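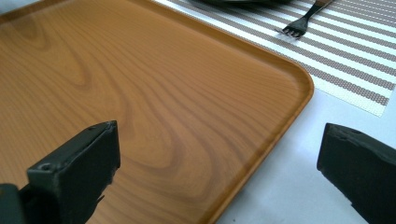
Penner hand-held gripper against the Trernia: a review after one summer

Home | Reviews | Grippers | Arms | Cameras | Contact

Since July I use two hand-held grippers for recording table tasks, the Penner and the Trernia. Both do the same work: you hold the tool, you close the fingers on a thing, and the camera on the tool records what the fingers see. I bought the Penner with my own money. The Trernia I borrowed from Sơn Hà, who wanted it back sooner than I wanted to give it.

Fingers

I printed the same dark block fingers for both tools, so the comparison is about the body, the trigger and the camera. They are square at the tip and quite thick. For a cup or a box this is fine. For the rim of a tray it is harder, and for this reason I used a tray very often. One finger has to be over the tray and the other outside the rim, and the rim of my tray is low, so there is little to hold.

With the Penner I could close on the rim well in most tries. The trigger is long and soft, and you feel in your hand when the fingers begin to touch. The Trernia trigger is shorter. It closes fast, and two times it pushed my tray to the side before I had a grip. A person with more patience will maybe learn it better than me.

A fork is the worst object for both. With thick fingers you touch the placemat first, and a woven placemat likes to move together with the fork. I advise thinner tips for cutlery. Drurndale sells a pair which fits the Penner with 2 screws, but I did not try it yet.

Camera

The Penner camera has the wider view. Both fingers stay visible at the sides and you still see enough of the table to know where you are. On the Trernia the picture is sharper in the middle, but when I come close to an object I lose one finger from the view, and later it is difficult to judge the opening.

Be careful with shiny things. My tray is glossy with a strong wood-grain pattern, and the tracking software (I use Nolum) had more trouble when the tray filled most of the view. It was better when I kept some of the striped placemat visible. I tested this with both tools and the result was the same, so I blame the software and my tray.

Weight and comfort

I recorded 112 takes with the Penner and fewer with the Trernia. The Penner is heavier at the front. After one hour my wrist was tired – the Trernia is clearly more pleasant here. Its handle is also better for a small hand.

Which one

For trays, plates and bowls I would buy the Penner again. For long days with light objects, take the Trernia and practice the trigger. I give the Penner 9 from ten and the Trernia one point less.

Last updated: Tuesday, September 2, 2025

3 comments

Shaohua Wan
Same experience with the short trigger. I put a softer spring in mine and it helped a lot. Did you try rubber on the fingers?

Sơn Hà
You can borrow it again in winter. The handle is the reason I keep it.

marek_k
Is the Penner camera OK in the evening with only a desk lamp? My room is quite dark.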